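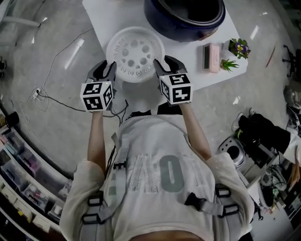 养酸面种的第一个夏天

六月里搬家，箱子拆到一半，我在厨房最里面那个纸箱里翻出一只玻璃罐，是Teun Michiels临走前硬塞给我的。罐子上贴着一条胶带，写着“Tang”。我一直以为是“糖”的意思，还纳闷他送我糖做什么，后来写信去问，他回了长长一封，说那是他给面种取的名字，养了好几年了，让我千万别饿着它。

饿着它！那时候它已经在纸箱里闷了不知多久，上面浮着一层灰灰的水，闻起来像指甲油。我差一点就倒掉了。好在信里写得清楚：把那层水倒掉，只留底下一小勺，兑上等量的面粉和水，放在暖和的地方，等。

我这个人最不会等。头一天我大概掀了二十遍盖子（家里人可以作证），它一动不动，像一坨浆糊。第二天还是浆糊。到了第3天晚上，我洗完碗准备关灯，顺手看了一眼，罐壁上居然爬满了小气泡，高出橡皮筋一大截。我高兴得给Teun打电话，忘了他那边是凌晨，他迷迷糊糊地说，很好，现在再喂一次，然后就挂了。

后来慢慢摸出一点门道。我家朝北，厨房比别人家凉，书上写四个小时能发好的，我这里总要再多等一会儿。水我用放了一夜的自来水，面粉换过好多种，最后固定用Mellero的全麦掺一点白面，不为别的，楼下小店只有这个牌子不断货。每次烤两个，一个自己吃，一个送人，刚好用460克面粉，这个数我如今闭着眼都称得出来。

说到送人，就得说说Hauwa Tamuno。她住我楼上，刚认识的时候我们只在电梯里点点头。有一回我烤了一个塌得像飞碟的面包，不好意思自己一个人面对它，就端上去敲门。她切开一看，说里面很好呀，湿润，孔也匀，塌就塌吧，抹黄油更方便。那天我们坐在她的小阳台上，就着一壶很浓的姜茶，把整个飞碟吃完了。从那以后她隔三差五下来拿一勺面种，她的那罐取名叫Flurach，据说是她小时候在一本童话里看来的，我到现在也没弄明白是山还是人。

我们俩烤出来的味道完全不一样。同一个罐子里分出去的东西，到了她那里就带一点奶香，到了我这里酸得厉害，配汤好，配果酱就有点打架。她说是因为我老把它忘在冰箱里，我觉得也许是手不一样。我外婆以前发馒头也讲这个，说老面认人，换个人揉就不肯起来。她那块老面用布包着，压在面缸底下，下次蒸之前掰碎了泡开。我小时候嫌那个布包味道冲，从来不肯靠近，现在倒是天天凑在罐子口上闻。

可惜外婆的那块没有留下来。我问过妈妈，妈妈说搬了几次家，早不知道丢在哪儿了。所以Teun那只罐子我看得特别重，出门超过一个星期就要托给楼上，还附一张纸条，写得密密麻麻的。Hauwa说这比她侄子寄放在她家的那只兔子要求还多。 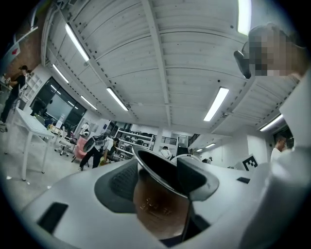 如果你也想养一罐

前面啰嗦了这么多，还是写几句有用的。

罐子不用买好的，吃完的果酱瓶就行，口大一点方便刮。盖子搭着，别拧死，我拧死过一次，半夜“砰”的一声，全家都起来了。

面粉和水一比一，按重量。量杯我试过，每次稀稠都不同，后来花点钱买了个小秤，省心很多。

橡皮筋套在刚喂完的高度上，这样发了多少一眼就看见。

不常烤的话放冰箱，一个星期喂一次。要用的前一天晚上拿出来，喂一次，第二天早上再喂一次，等它涨到最高、顶上还圆鼓鼓的时候下手。如果中间已经凹下去了，也别急着倒，拿去摊饼，加点葱花，香得很！

至于烤箱，我用的是一台很旧的Tumeler，火力偏左，烤到一半要把锅转个方向。你的烤箱一定也有它的脾气，多烤几次就知道了。

上个周末的那一炉还剩半个，我切了片冻起来。下回想写写黑麦，我试了两次，都黏得粘在碗上下不来，要是你有经验，请一定在下面留言教教我。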